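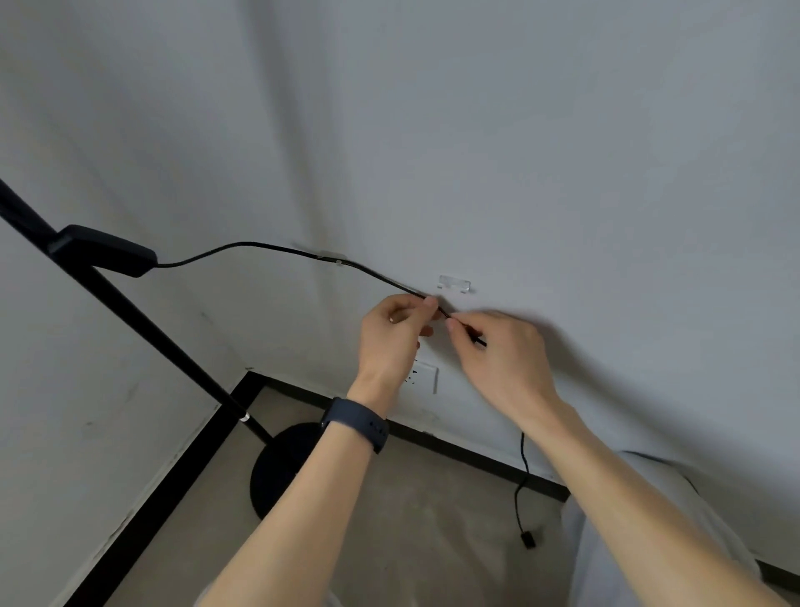

Fig. 4. Running the cord along the wall, clips at chest height.

Section 4: Getting the reading corner wired up and tidy

If you've followed me through Section 3 you now have a chair, a shelf and a spot picked out for the light. Good! This part is the one I put off for months in my own place (I lived with a cord across the rug all winter, please don't do that), and then it took me one evening between dinner and 9 p.m. It's not hard work. It's mostly wiping walls and waiting.

What you'll want nearby

A pack of stick-on cord clips, the clear kind if your walls are light. Rubbing alcohol and a clean rag. A pencil. A tape measure. Something to drink while the sticky pads set, which is my favorite step.

4.1 Pick the path before you stick anything

1. Put the lamp where you plan to read by it and sit in the chair. Stay there a few minutes with a book, a real one with small print. My friend Eun-ji Yoo set hers up standing and then found the bulb shone right in her eyes once she sat down.

2. Measure from the lamp to the outlet the way the cord will really go, up, over and down, then compare that with the cord. Mine needed 65 inches and I had plenty, but leave yourself slack at both ends.

3. Mark the path with tiny pencil dots. A cord that follows a corner or the top of the baseboard hides better than one that cuts across open wall. I ran a bit of mine higher up because of the shelf, and I got used to it.

Note: If your cord comes up short, move the chair. I'd sooner shift furniture than add an extension cord that lives there for good.

4.2 Stick the clips

4. Turn the lamp off at its switch and pull the plug. Hold the plug itself when you pull.

5. Wipe each pencil dot with a little alcohol and let the wall dry. Painted walls look clean and they never are.

6. Peel, press, and hold each clip for a slow count of thirty. Then leave the clips alone for an hour with nothing in them. Go eat something. The pack I bought said an hour and I cheated the first time, and I was picking clips up off the floor by breakfast.

7. Feed the cord in from the lamp end and work toward the outlet. Keep it relaxed, no tugging. If a clip won't close over the cord, you need the next size up, so don't force it.

Caution: Never staple or nail a lamp cord, and don't run it under a rug or through a door that shuts on it. If you see a nick or a flat spot anywhere along the cord, stop and get the lamp looked at before you use it again.

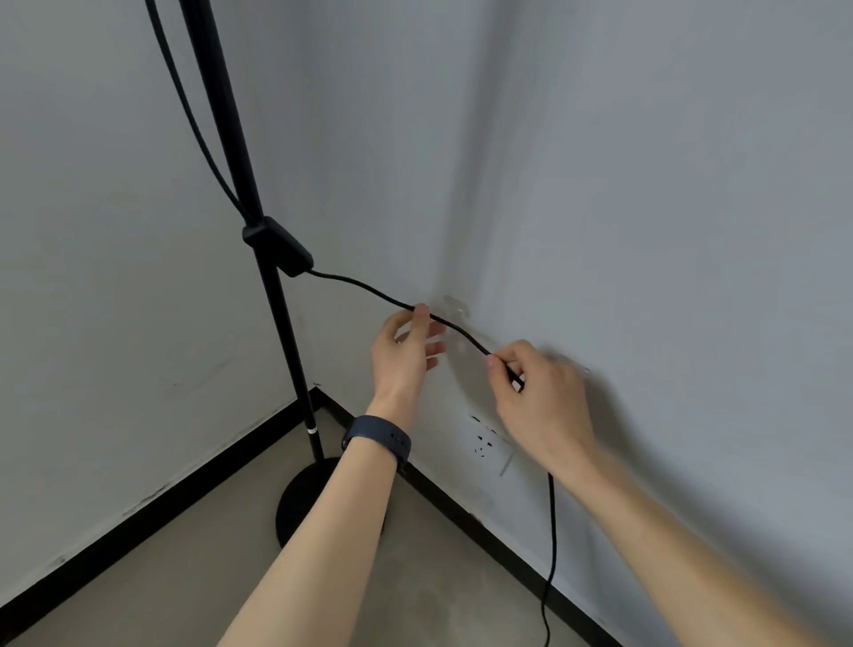 Can I leave the lamp plugged in all the time?
I do, as long as the cord is in good shape and nothing is resting on it, but I pull the plug when I go away for more than a night or two.

4.3 Choose the bulb

Okay, this is where I get a little carried away. The light makes or breaks the corner! Look for the word "warm" on the box and check how many lumens you're getting. I landed on a 900 lumen bulb after trying a dimmer one that had me squinting by page ten. Hamisi Barasa reads sheet music in his corner and likes his much whiter than mine, so go with your own eyes on this.

8. Let the old bulb cool all the way before you touch it.

9. Check the sticker inside the lamp's socket for the highest wattage it takes, and stay under that.

10. Screw in the new bulb until it's snug, and then quit turning.
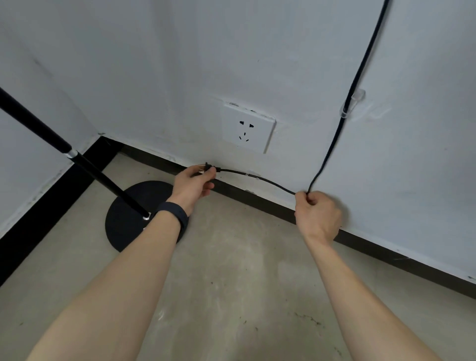
11. Plug in, switch on, and sit back down in the chair with that same small-print book. If the page has a shadow from your shoulder, swing the lamp to your other side. Righties usually do well with light from the left, and I only learned that after rearranging the whole room (twice).

12. Give the lamp a gentle nudge. If it rocks, check that the base is flat on the floor and not half on the edge of the rug. I had to trim my rug pad to fix mine.

4.4 If the clips come loose

It happens, mostly in bathrooms and over fresh paint. New paint needs a few weeks before anything will hold to it. Warm an old pad with a hair dryer on low, roll it off with your thumb, clean the spot and put up a new one. Don't try to reuse the old pad, even if it feels tacky.

Moving the shelf lights onto the same path comes up in Section 5, so save your leftover clips and don't erase your pencil dots yet.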